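Kosau shoe cell

The Kosau shoe cell is a robot workstation built around a low shoe cabinet, operated by Fetard and named after the software that runs it. Its task is the putting away of shoes, a job that most households assign to whoever complains first. The cell consists of a two-gripper robot, a cabinet with one shelf, a pale wooden floor, dark curtains on stands, and a stock of footwear. This article covers how the cell is laid out, reset, maintained and repaired. The software is covered separately, at greater length and with more diagrams. 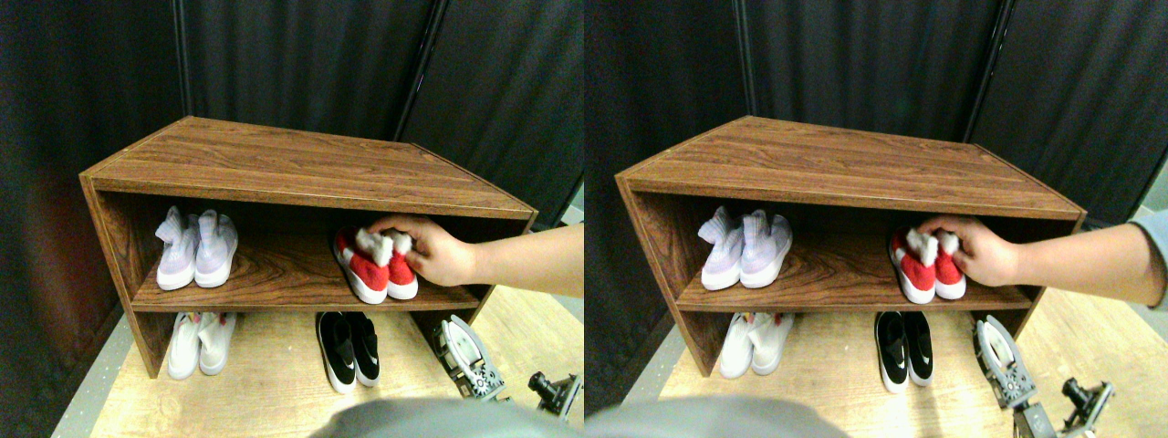
Colleen Bergeron

Layout

The cabinet is open at the front and stands with its back to the curtains. A single shelf divides it into an upper compartment and a lower space that goes down to the floor. The cabinet is not fastened to anything. An early version was screwed down, and the screws lasted until the first time the robot leaned on it, after which the holes were filled and the idea was dropped.

The curtains hide the rest of the room from the robot's cameras. Before they were hung, the cell shared a view with a corridor, and its results got noticeably worse at lunch. The curtains hang in full folds, and the seams between panels are kept behind the cabinet, where the supporting poles also stand. Moving a pole counts as moving the cell. It is to be written in the log, and the log suggests that poles never move, which is at odds with the marks on the floor.

Camera views come from the head and from the wrists. The head cameras see the whole cabinet from above and in front. The wrist cameras see whatever the gripper is about to collide with.

Footwear

Five pairs are in regular use: a lavender knit pair with sock-style collars, a dusty-pink pair in much the same style, a white pair, a black-and-white pair with swooshes on the sides, and a small red pair with white fluffy trim. Four pairs are out at any one time. The fifth waits its turn in a bin labeled Pader, after the supplier of the bin.

The red pair was added by Maricica Buzatu, who set up the first version of the cell and held that four sensible pairs would teach the robot nothing about the average hallway. The trim sheds. The maintenance notes refer to it as "the weather."

Knit shoes are harder on the cell than they look. The collars flop, and a shoe picked up by the collar swings under the gripper like a caught fish. Operators are asked to stand the collars up before a run and to tuck in the tongue of any shoe that has one.

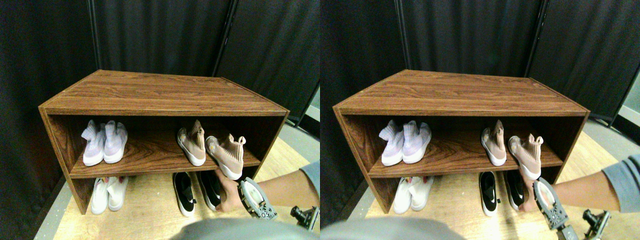

Laces are banned altogether. The original sixth pair had them, and its retirement took most of an afternoon and a small pair of pliers. The lace is still in the spares drawer, in two pieces.

Resetting

A reset returns the shoes to the starting arrangement given on the run sheet. It is done by hand, with the arms paused. The operator works from the right side of the cabinet, which is where the sleeve and forearm in a good deal of the footage come from. The usual order is shelf first, then the lower space, then a look from the front at the height of the cabinet top.

Pairs are placed with the toes facing out. Some run sheets call for one shoe of a pair to be turned or tipped, and this is the part new operators find difficult. People straighten shoes without noticing that they are doing it. Rosaire Paquette, who wrote the run sheets, eventually added the line "leave it crooked" in capitals, and the rate of accidental tidying fell for a while.

Hands stay visible to the head cameras until they are withdrawn. The operator steps back past the curtain edge, says "clear," and releases the pause. Saying "clear" has no effect on the robot. It was carried over from an older cell and is kept up for the sake of the operator at the next station.

Routine care

The cell is looked over at the start of each shift. The list takes 15 minutes if followed and somewhat less in practice.

Wipe the gripper fingers and the top face with a dry cloth. Dust collects there, and the lens above it sees all of it.
Check the finger screws by hand. Tighten only those that turn.
Open and close each gripper 5 times with nothing in it and listen for clicking.
Pick trim fluff out of the finger joints with tweezers. Compressed air moves it further in.
Push the cabinet back to its tape marks, and replace the marks if they have gone for a walk.
Run one pick on the red pair and watch the wrist camera for the whole approach.

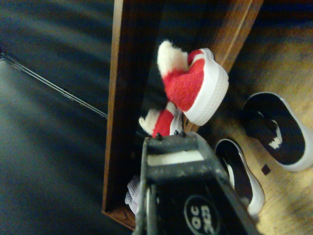

Faults and repairs

The commonest fault is the slow drift of the cabinet. Each pick nudges it a little, and after enough runs the right side panel stands where the software believes there is air. The symptom is a knock, followed by a pause that witnesses tend to describe as thoughtful. The cure is to push the cabinet back and rerun the shelf calibration. Felt pads were tried under the panels and made it drift faster.

Finger wear comes second. A worn finger still holds the black-and-white pair but drops the knit ones, usually at the shelf edge. Fingers are changed in sets, on both grippers, even when only one is at fault. Manon Nguyen once changed a single finger to save time and spent the next two shifts finding out why the left and right arms disagreed about the thickness of a heel. After any finger change the grippers are zeroed and the camera mounts checked, in that order. Done the other way around, the whole procedure has to be repeated.

Scuffs on the gripper housing are left alone. A touch-up was carried out one March with a marker pen, and the lavender pair had to be washed.

The cell passed its first 2,000 runs on the original cabinet, which has a dent in the shelf that the software now treats as a feature. A replacement cabinet from Desjardins is in storage. It is a better cabinet in every respect, and installing it would mean calibrating everything again, so it holds the coffee machine.

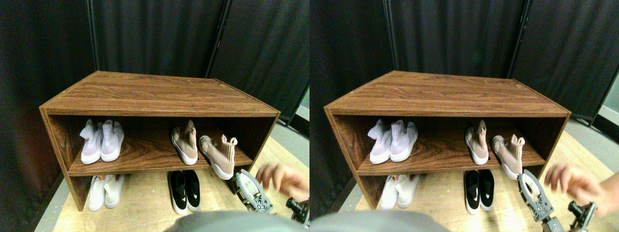
Lavender and pink pairs on the shelf, with the other two pairs below.

See also

Curtain stands, placement of
Gripper zeroing
Run sheets (crooked)
Sock cell (discontinued)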